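3.2 Collecting demonstrations in a lived-in room

The arm itself, which we call Skekby, was put together over one long winter on a bench in a shared workshop, and most of what we know about its faults we learned there. The workshop is a fine place to build an arm and a poor one to teach it anything about a home. Everything on the bench is hard, flat and well lit. The jobs we wanted help with involve soft, lumpy things that change shape when you lean on them, and so, after a good deal of tea and some friendly disagreement, we moved the teaching part of the project into an ordinary room and left the arm where it was.

Demonstrations were made with a two-finger gripper held in the hand. The person teaching reaches, closes and lifts much as they would with kitchen tongs, and the recordings are carried back to the workshop afterward on a laptop. We had tried guiding the arm by hand in October and found it tiring work. Wendy Catterall, the most patient of us, could manage 13 good demonstrations before her shoulder complained, and the rest of us fell well short of her.

The task that gave us the most to think about was picking a small, limp object off a large, soft one. Figure 2 shows the approach to a bracelet of dark reddish-brown and small silver beads, lying on a bundle wrapped in a patterned bedsheet, with the finger pads open on either side of it. A string of beads has no single place to be held. Close on the beads and they may roll; go for the cord and there is very little to grip; press too deep and a fold of the sheet comes along for the ride. We asked each demonstrator to choose whichever hold felt natural and to keep going if the first attempt slipped.

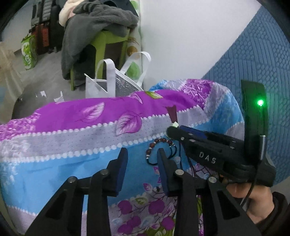 Keeping the failed attempts turned out to matter more than we had guessed. In our first round we threw away anything untidy, and the arm we trained on what was left behaved beautifully until something went wrong, at which point it hovered over the cloth as if waiting to be told. Cường Vi suggested putting the slips and second tries back in, and after that the arm would at least open, back off a little and have another go.

We also stopped clearing the room between sessions. Bags, blankets and bright prints stayed wherever the week had put them — a habit that came easily to all of us — and we asked only that the floor be safe to walk on. Patterned fabric was hard on our early software, which took printed flowers for objects worth picking up. Amparo Castaño rewrote that part, and her version, Studano, is the one used in the rest of this paper.

One difference between the hand and the arm remains. A person feels the cloth give and eases off without thinking, whereas Skekby has only the current in its finger motor to go by, and that reading is noisy at low force. We added a slow final descent over the last 2 centimeters, at some cost in time, and left the closing speed as it was. The effect of this change on bedding and towels is reported in Section 4.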